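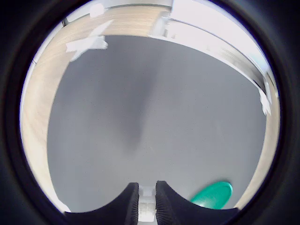

The view from the gripper's own camera, looking down into one of the wooden-walled bins at Cindport. The green piece is at lower right.

I'd been trying to get a place on the Cindport open afternoon since last year, so when an email turned up in May saying there was a spare spot I said yes before I had checked the trains. I'm so glad I did!

Cindport is a small outfit in a long brick unit behind the bus depot, and what they do there all day is collect examples. People guide a gripper through a simple job, such as picking a thing up and putting it down somewhere else, and every go is recorded. The recordings are then used to train a system called Clesuder, which has to work out from all those goes how to do the job on its own.

We were met at the door by Syahrul Sinaga, who runs the recording room and talks very fast (I have three pages of notes I can barely read). He sat us down in front of a screen with the fisheye picture on it and let us look for a while before explaining anything. It takes some getting used to. The walls of the bin are straight, but the lens bends them into a sort of ring, and the two black fingers poke up at the bottom as if they were your own. After ten minutes I had stopped noticing the curve at all.

What surprised me was how plain everything is. A grey floor, pale wood round the sides, bits of white tape here and there. I had pictured something much shinier. Syahrul said they like it that way, and that the first bins were knocked together in a weekend and have been going ever since.

Then we got to have a go. You hold a pair of handles and the gripper follows you, and you watch only the screen, never the bin. My job was to get hold of a green piece and bring it to the far left corner. The first time I closed the fingers well short of it. The second time I nudged it into the wall and had to chase it along. On my sixth try I got it there cleanly and let out a small cheer, which I am told is on the recording.

The bad tries are kept as well. Each one gets a mark from whoever was driving, and a second person goes through them later and either agrees or changes it. I asked whether my chase along the wall would be any use and Syahrul was quite pleased with it, as they are short of examples where the piece starts hard up against the side. Most people put it back in the middle without thinking. There is now a card by each bin, printed fresh every morning, telling you where to set the piece down before you begin.

A good driver gets through about 200 goes in a shift. The count on the wall for the current job stood at 1,864 when we arrived, and our group added a few to it, though I wouldn't bet on all of ours getting through the second check.

After tea we saw Clenix, the program they use for sorting the recordings. You can ask it for every go where the fingers closed twice, say, and up they come in a grid of little round pictures, all playing at once. I could have watched that for an hour. Someone asked to see the slowest one and it was lovely, a very careful person creeping up on a block as though it might bolt.

Practical bits: the visit lasts from two until half past four, there are places for 6 people at a time, and the recording room is up one flight of stairs. Wear something with sleeves you can push up. The 101 bus stops right outside, and the café opposite does a very decent cheese scone. I've already put my name down for the autumn visit, when they hope to have a two-handed set-up for us to try.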